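Kekurar Stacking Cubes, Set of Three with Base Pad

Product number 312

The Kekurar cubes are small, plain cubes for stacking and sorting on a table. One set has a red cube, a green cube and a yellow cube, together with a flat square pad in black. The colours are strong and have no pattern, so that each cube can be called by its colour and there is no confusion.

We make this set in our workshop in Jeladton. It was first ordered from us by Isla Tennant, who teaches children of four and five years and wanted fewer pieces than the usual box contains. With a large box, she told us, the children build whatever they like, and this is good, but she could not use it for a short task with a beginning and an end. We tried sets of four and five cubes with her class and then settled on three.

The pad marks the place where the tower must stand. The first cube goes on the pad, the second on the first, and so on. You can give the order of colours before you start, or let the other person choose it.
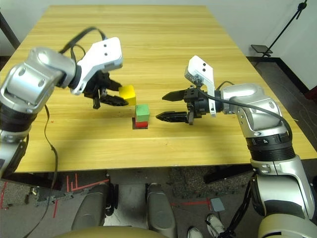

For most people the third cube is the difficult one. A small error in the first two becomes larger with height, and the hand must come down slowly and open without pushing to the side. If the tower falls too often, go back to two cubes for some days. Magnus Purves, who does the finishing of our cubes, rounds the edges only a little. With more rounding the flat faces become too small and the top cube slides.

Choosing a table

The cubes can be used on any flat table which does not rock. We prefer a table with nothing else on it, and the surface should not be polished to a high shine, for reflections make it harder to judge the distance. The colour of the top is also worth some thought. A light wood top is our usual advice, and on such a surface the green, the red and also the yellow are easy to find, while the black pad is clear from every side. On a dark table the pad is almost lost. In this case please ask for the Kinnear pad, which is the same size in white.

Before beginning, put the cubes down apart from each other and leave the pad free.
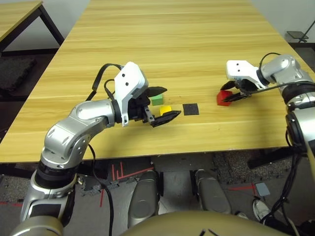
Many of our customers do not build at all in the first session. They only ask for one colour and wait until it is picked up, then they ask for the next. When the green and the yellow lie close together and the red is on the other side of the pad, the task becomes a little different for each hand, and both sides of the table are used. After each round you can change the places.

Care

Wipe the cubes with a damp cloth and dry them at once. Please do not leave them in water. The pad can be washed by hand with mild soap and must lie flat to dry. Each cube is checked before packing, but if you find a rough edge, write to us and we will replace the piece free of charge.

Ordering

One set costs 30 dollars. Schools and clinics can order single cubes in one colour as replacement. For larger orders please contact Gordon Paquette at our office before noon. Orders received in January are sent a little later, as the workshop is closed for the first part of the month.

Related items

Kinnear Base Pad, White
Mallska Sorting Tray, Three Sections
Mallska Cloth Bag with Drawcord
Kekurar Single Cube, Red
Kekurar Single Cube, Green
Kekurar Single Cube, Yellow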